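Review: Nel 2 Smoke Alarm

I bought two of these in March after a small stove fire at my sister's place. Setup took a few minutes. The bracket goes up with two screws and the alarm twists on. The test button is loud – my dog left the room.

Burnt toast hasn't set it off so far, and the old one went off every Saturday. The low-battery chirp can be silenced overnight, but it starts again at 7 am. 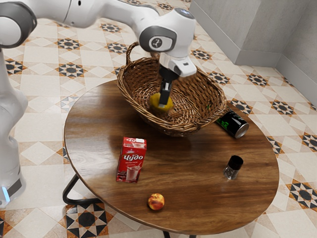

What I didn't like

The cover scratches easily, and the manual is printed very small. Skindov support took 4 days to answer my email about linking the two alarms. They do link, but only on the same floor.

Rating: 4 out of 5

Kinga Kerekes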